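4.3 Registo de donativos alimentares no portal Mudska

O presente procedimento aplica-se às empresas que entregam bens ao banco alimentar de Gurimton ao abrigo do programa de parceria da Fundação Pevatley.

1. Inicie sessão com as credenciais da empresa e selecione Donativos > Nova entrega.
2. Indique o peso total em quilogramas. O limite por entrega é de 2.000 kg.
3. Escolha o ponto de receção. O armazém central corresponde ao código 234 e a cozinha comunitária ao código 53.
4. Anexe a guia de transporte assinada — são aceites apenas ficheiros PDF.
5. Prima Submeter e conserve o número de registo.

CUIDADO: Os produtos refrigerados devem ser declarados em separado. Uma entrega mista é recusada pelo sistema e obriga a novo registo.

Nota: As entregas são recebidas até às 16 horas.

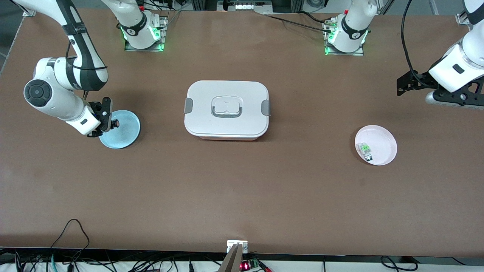 Figura 7. Prato redondo azul-claro sobre a mesa de trabalho.

6. Para corrigir uma entrega já submetida, abra o registo e selecione Retificar. As retificações são validadas por Sihan Wan, da coordenação de parcerias.

Os comprovativos anuais ficam disponíveis em abril, no separador Documentos.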